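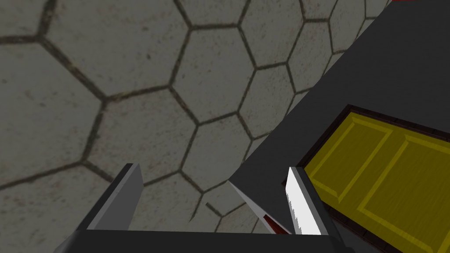
The yellow panel in its brown frame, looking down past the gripper fingers. Simulated view, Prelum planning gallery.

Planning the Prelum Cell: Gallery and Buying Notes
Posted by Haris Memon, Monday, July 29, 2024

Welcome, and thank you for stopping by! This page belongs to the Prelum project, our plan to put one robot arm to work on the cabinet door line at Plenell, and it's where I keep a picture of the work along with the notes that go with it. Several of you asked at the spring budget meeting what exactly we would be paying for, and I gave a rather rambling answer (I know, I know), so I have tried to set it down here in a form you can read over coffee and argue with later.

About the view at the top

We are looking down over the edge of the dark table, with the gray hexagonal floor tiles beyond it and the two fingers coming up from the bottom. The right finger overlaps the corner of the panel, and you can see the bright white pad on its inner side. I like this view very much for budget talks, for the plain reason that it puts the gripper and the workpiece next to each other, and those are the two things I most want people to think about together. It is easy to spend a whole meeting on the arm and then find the fingers tucked into a line called "accessories."

The raised molding is worth a look too. A flat board is a friendly thing to pick up from above with suction. A panel with beveled lines running across it leaves you choosing your spots, and that choice has a price attached, either in cups and plumbing or in fingers and pads. We have asked for quotes both ways.

Why we are planning in simulation first

We started the simulated work in January, when the only thing anyone could agree on was that the sanding crew was tired of lifting doors. Working in a rendered room lets us swap the table, move the arm's base and try a different finger without a purchase order, and I will say it has already paid for itself in arguments we got out of the way early. The floor and lighting are whatever came with the package, so please don't write to me about retiling the shop! I have had that email already, and it was a very nice email, but the concrete is staying.

What it can't tell us is how a pad behaves after a month of sanding dust, or how patient a person has to be when a door arrives a little crooked. For those we need a trial with hardware on loan, and I have put that in the plan as its own item, with its own money.

What is in the budget

The arm and controller. Two quotes are in hand and a third is promised. Prustard, who would do the installation, prefers to supply the arm as well, and their price is fair, though I would like the two parts listed separately so we can see what we are comparing.

Grippers and pads. Leinonen quoted us $723 for a starter set of finger pads, and I have penciled in a second set straight away. Pads wear, and a line standing still over a piece of rubber is a sad thing to explain to anybody. The gripper body is quoted separately, and I'm asking for a loan unit before we commit.

The table and fixtures. Our own shop can build this, and I would love for us to do so, but please let's charge the hours honestly to the project. I have allowed 46 hours for the table, the locating stops and the inevitable second version of the locating stops.

Guarding and the safety review. This will be quoted after the layout is settled. I have kept it apart from the contingency on purpose, so that it doesn't get nibbled at when some other line runs over.

Training. Prustard offers 16 hours on site. I have asked for it to be split over two visits — one when the cell goes in and one a few weeks afterward, when people have had time to collect their real questions.

How big a job should we ask it to do?

I keep coming back to this one. On a busy day we handle almost 200 doors, and it's tempting to buy for that number and be done with it. But a good share of those are odd sizes, and I would much prefer a cell that handles our common doors calmly than one that is supposed to handle everything and needs a person hovering beside it all afternoon. The quotes are therefore based on the common framed doors, with the arm's reach chosen so that larger ones could be added later. If you work on the line and think I have picked the wrong doors, do come and find me, and bring one with you if you can carry it.

Still open

We have to choose between fingers and suction, or decide that we can afford a tool changer and have both. We need a final answer from Leinonen on replacement pad delivery, and a drawing from Prustard showing where the cables run. I also want somebody from finishing to look at how a gripped edge comes out under lacquer, once we have the loan gripper and a stack of scrap doors to practice on.

Comments and corrections are very welcome. My door is the one next to the sample racks, and the quotes are in the green binder on the shelf just inside it.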